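Kitchen and dining room walk-round, Terau House
Checked by: Josphat Makori
With: Zinhle Ngubane (kitchen lead), mornings only
Month: August

Marking: OK / Fix / Not convinced. I use the last one when I've been told something is fine and haven't been shown it.

1. Way in and floors

Back door opens fully, closes by itself: OK
Door mat flat, no curled corners: Fix. One corner has been taped down. Tape was on last year's sheet as well, as a "temporary measure".
Floor by the sinks not slippery: Not convinced. The supplier's leaflet from Flutar says the coating grips when wet. I poured a cup of water on it and my shoe slid. Zinhle says it is better in clogs. Not everyone who carries a tray through there is wearing clogs.
Route from serving hatch to dining room clear: OK at 10, blocked by a trolley at noon. I'm marking it Fix.

2. Fire

Blanket on the wall, reachable without leaning over the hob: OK
Extinguishers in date: OK, both.
Fire door to corridor kept shut: Not convinced. It was shut when I arrived. There is a worn patch on the floor exactly where a wedge would go, and a wedge behind the bin.
Staff know the way out: asked 3 people, got 2 answers. The third pointed at the wedge door.
Alarm test: book says every Wednesday. The entries are all in the same pen with the same slant, a whole summer of them. I would like to be present at the next one.

3. Hot water and cooking

Hand basin runs warm within a minute: OK
Urn lid locks: Fix. It locks if you press and twist at once, so in practice it doesn't lock.
Oven gloves whole, no thin patches: Fix. Bin the blue pair.
Probe thermometer reads true in ice water: Not convinced. It read 2 degrees, then after a shake it read something else. A thermometer that needs shaking is a guess. Please buy another and don't keep the old one "as a spare".

4. Crockery and serving things

Chipped items taken out of use: Fix. Paraschiva Bogdan went through the shelves in spring and the record says all clear. I found a chipped side plate on top of the first stack I lifted. Either it chipped since or the shelves were looked at from the doorway.

Stacks no higher than the shelf label says: Fix on the lower shelf, OK elsewhere. The label says 40 side plates, which seems a lot to me for a shelf on four small brackets, and I can find no sign of where that number came from. Traian Ursu thinks it was copied from the old kitchen. Until someone can show me the bracket rating, please halve it.

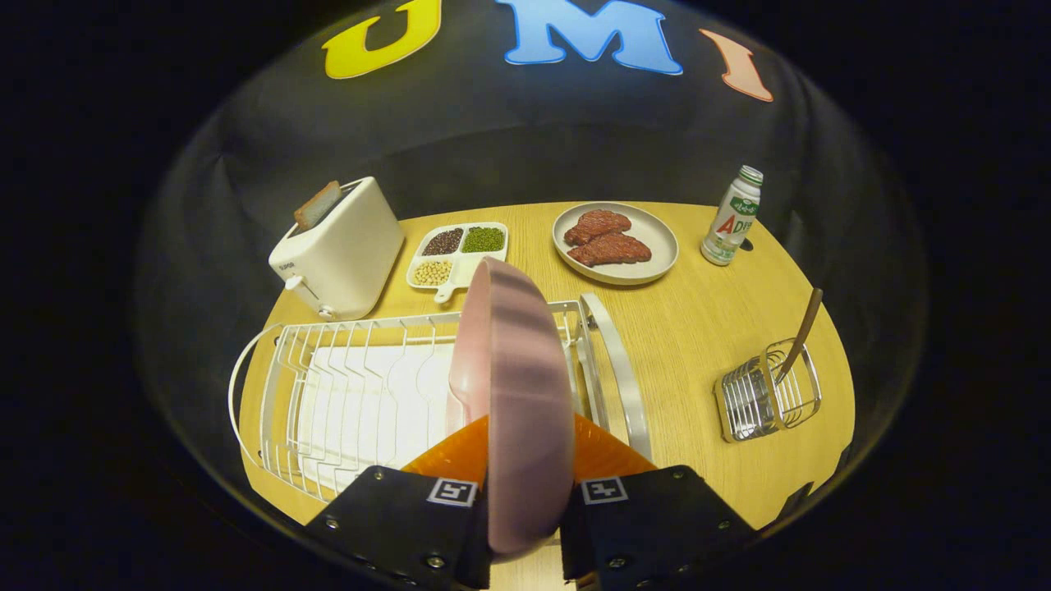 Plastic tableware is the other thing I keep raising. "Microwave safe" on a catalogue page does not tell me that the piece in the cupboard is the one in the catalogue. If there is no mark on the underside, treat it as cold use only. The Vasiliu order, catalogue number 448, came with a sheet saying it was fine for everything – dishwasher, microwave, freezer – and the sheet isn't signed by anyone or dated. Not convinced.

Scratched insides thrown out: partly. "They'll do for fruit" is not a category on this form.

5. Cleaning stuff

Locked away from food: OK
Bottles labelled: Fix. One spray bottle says Pinditz in marker pen and smells of vinegar. Pinditz descaler does not smell of vinegar.
Gloves in more than one size: Fix. All large. Zinhle's hands are not large.

6. Paperwork

Allergen folder up to date: Not convinced. It is thick and tidy, but the soup on today's board isn't in it.
Accident book used: nothing entered since the winter. Either this is the safest kitchen in the county or people are putting plasters on and saying nothing. The plaster box was nearly empty.
Last inspection's fixes done: the mat, no. The urn, no. The light over the back step, yes, and it's a good bright one.

To do before I come back: mat, urn, gloves (both kinds), thermometer, lower shelf, spray bottle emptied and thrown away, soup written up. Nanna Hauksdóttir has agreed to sign for the purchases, so please don't wait on the budget for those.

I'll want to see each item myself. A tick next to it won't do.

J. Makori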